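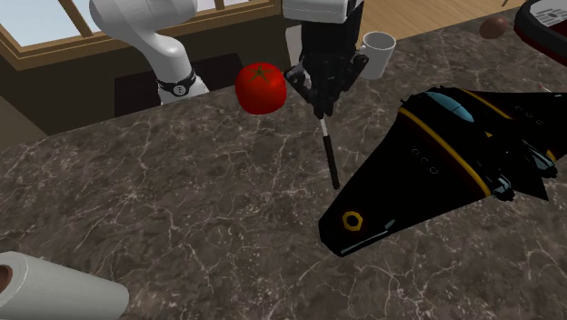
Ticket 1551
Subject: Kitchen circuit trips when dishwasher and kettle run together
Opened by: Ginette Vidal
Assigned to: Syahrul Nugroho
Status: Open, waiting on customer

Ginette Vidal
The breaker for my kitchen outlets trips most evenings. It started in November, after your installer put in the Tratari dishwasher. The phone line told me I'm overloading the circuit and should stop using the kettle while the dishwasher is on. I had the old dishwasher for 15 years on the same wiring with the same kettle and it never tripped once. I don't accept that the kettle is the problem. Please send someone.

Syahrul Nugroho
Thanks for writing, Ms. Vidal. Before I book a visit, can you tell me what is printed on the breaker handle, and whether the dishwasher has a breaker of its own? Also, when it trips, does it go right away or after a few minutes?

Ginette Vidal
The handle says 20. The panel label says "kitchen" and there is no separate one for the dishwasher, at least not one anybody labeled. It goes after a few minutes, usually when the dishwasher is heating. I should mention that the labels in this panel have been wrong before. "Hall" is the bathroom.

Syahrul Nugroho
A trip after a few minutes does sound like overload. A kettle and a dishwasher heater together can go past what a 20 amp breaker will hold. The new model may also heat at a different point in the cycle than the old one did, so the two might never have overlapped before.

Ginette Vidal
"May" and "might" are doing a lot of work there. Did anyone look up what the old one drew? It was an Imai and the plate is still in my garage, so I went and read it. It lists 15 amps at most. What does yours list?

Syahrul Nugroho
Fair question. I asked Jeferson Falcão on the installation side. His note is pasted below.

Note from Jeferson Falcão
Plate rating on the Tratari is lower than the customer's old unit. I would not put this down to the dishwasher drawing more. Job sheet says it was connected to the "existing supply" and doesn't say which breaker. If the old one was on a different circuit and ours went on the outlet circuit, that would explain it. Could also be a tired breaker or a loose connection. Can't tell from a desk.

Ginette Vidal
So the first answer I got was a guess. I would like that written on the ticket.

Syahrul Nugroho
It's on the ticket. Could you try one thing in the meantime? With the dishwasher off, switch off the breaker marked "kitchen" and see whether the dishwasher panel still lights up. Please don't open the panel cover or pull the dishwasher out. If the breaker feels hot, or you smell anything burning, leave that circuit off and call us.

Ginette Vidal
Done. Dishwasher is dead with that breaker off, and so are the counter outlets. There is also a breaker marked "spare" that was on. I turned it off and nothing in the house noticed. I'm not saying that is the old dishwasher circuit, but I'd like somebody to check before I'm told to buy a smaller kettle.

Syahrul Nugroho
Agreed. I've asked for an electrician to trace the "spare" line and check the terminations on the kitchen breaker. Nantana Bunnag will contact you to set a time. Until then, please run the dishwasher with the kettle off.

Ginette Vidal
Which is what the phone line said. Fine, but as a stopgap. Who pays for the visit if the installer used the wrong circuit?

Nantana Bunnag
Hello Ms. Vidal, I'm taking over the scheduling. There is no charge for the visit if the fault comes from our installation. I can offer a morning or a late afternoon.

Ginette Vidal
Late afternoon. And if it doesn't come from your installation? I'd like the figure in writing before anyone rings my bell.

Nantana Bunnag
I've requested the written rate and will attach it here with the appointment. Ticket stays open until you've had both.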